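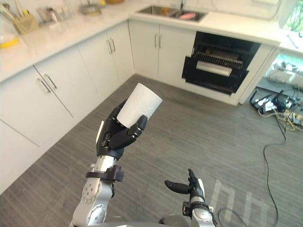 Attachment 1: sink cabinets at back, the built-in to their right with its door open, paper towels (or similar) under the rack.

Home Tickets Rooms Parts Search Log out

Kitchen, ground floor: right-hand sink door rubs, handle turning
Thursday, 8:40 a.m. – logged by Sorcha McIver, Stistis building desk

Status: open, waiting on part
Priority: low (was: urgent, see below)
Location: Waltby building, white kitchen

Fault as reported
"Door is broken, please fix." The form allows 1000 characters and the reporter used 27 of them, so I went down to find out which door. It is the right-hand one of the pair beneath the sink. It closes most of the way and then drifts back open by a finger's width, and the long silver handle on it turns in the hand when you pull. The left-hand door of the pair is fine and has been fine since the cabinets went in, which makes the right one look worse.

Priority was set to urgent by the reporter. You can still get into the cupboard. You can get into it more easily than before, if anything.

8:55 – First look
Opened and closed the door a dozen times. It drifts every time. Nothing behind it pushing it out, apart from a bottle of dish soap that had fallen over, and moving the bottle changed nothing except my opinion of how people put bottles away. Hinges are the Ashour soft-close type, same as the rest of the kitchen. Bottom hinge plate is snug. Top hinge plate moves when I lift the door by its outer edge.

9:10 – Ruled out the built-in
Two people stopped to tell me that the black built-in to the right of the sink was the cause, because its door was open and "they must be hitting each other." Tried it both ways. With the built-in shut, the sink door drifts. With the built-in open, the sink door drifts. The rub mark is on the top edge of the sink door, under the counter, and the built-in can't reach it from there without help.

Slid the wire rack all the way in and all the way out while I was at it. Runs well. No fault found, no ticket needed, please stop opening tickets about it.

9:20 – The roll
There is a white roll lying on its side in the built-in, under the rack. It is not related to this fault. I mention it because it will be mentioned to me. Paper goods belong on the shelf in the corner cabinet, which has doors, handles and plenty of room, and where people look for them. Somebody please move the roll before anyone presses a button on that thing.

9:35 – Handle
Started with the handle, on the principle that it's nice to finish something before ten. The handles are Kerari bars, one screw at each end, driven from inside the door. Lower screw was tight. Upper screw was loose enough to turn with my fingers. Tightened it and the handle held for six pulls, then started turning again on the seventh.

Took the screw out. It's a 16 mm, and the other handles in this kitchen have longer ones. A short screw catches maybe two threads and then lets go. I have a fair idea that this dates from last March, when the handle was off for cleaning and the screws went into a jar with a lot of other screws.

9:50 – Checked the rest
While the screwdriver was out, I tried every handle along the left side, including the long pair in the middle of the run and the pair up near the corner. All tight. Then the left-hand sink door, also tight. So the jar only got us once.

10:15 – Hinge
Emptied the sink cupboard onto the counter and took the door off. The counter, for the record, is white with gray veins, and a gray pencil laid on it is invisible from any distance. Lost the pencil for longer than the hinge took.

Upper hinge plate is held by two screws. One hole is stripped out, and the plate has been hanging on the other. Packed the stripped hole with glue and matchsticks, trimmed flush, drove the screw back in. Rehung the door and backed the top hinge off a half turn so the edge clears the counter.

Result: closes all the way, stays closed, no rub. Gap between the two sink doors is now even to my eye, and the two handles sit level beside each other again. I stood there admiring this longer than I will be putting on the timesheet.

10:40 – Please leave the door alone
Glue needs the rest of the day. Put a strip of tape across the pair with NOT YET on it. By 10:55 the tape was folded neatly on the counter and the dish soap was back inside. Put up a second strip. Same message, larger letters.

11:30 – Comment added by second floor
"Can the cups be moved out of the sink cupboard while it's closed? We're down to what's in the sleeve."
Reply from Sorcha: There are no paper cups in the sink cupboard. There never were. They are in the left run, second door in from the window end. If the sleeve is finished, open the next sleeve – it doesn't need a ticket.

2:20 p.m. – Comment added by reporter
"Door works now, handle still wobbly. Closing?"
Reply from Sorcha: Not closing. Handle still wobbly.

2:45 – Parts
Ordered a pack of 4 handle screws in the proper length from the Ashour parts desk. They quote 72 hours. Looked in the jar first and found picture hooks, a bicycle valve cap and a key to something. I've left the short screw in for the time being, snugged down, so the handle will put up with a gentle pull. If it spins, pull from the lower end.

Work left to do
- Fit the long screw at the upper end, then check the lower one for length too. I didn't take it out and I should have.
- Take the tape off once the glue has set (me, not you).
- Put the sink cupboard back in order, soap upright.
- Label the jar, or throw it out.

4:10 – Second strip of tape still in place. Door still closed. Leaving the ticket open until the screws arrive, and changing the title from "URGENT door broken" to something the next person can search for.

Contact the Stistis building desk, ground floor, Waltby | © Stistis | Back to top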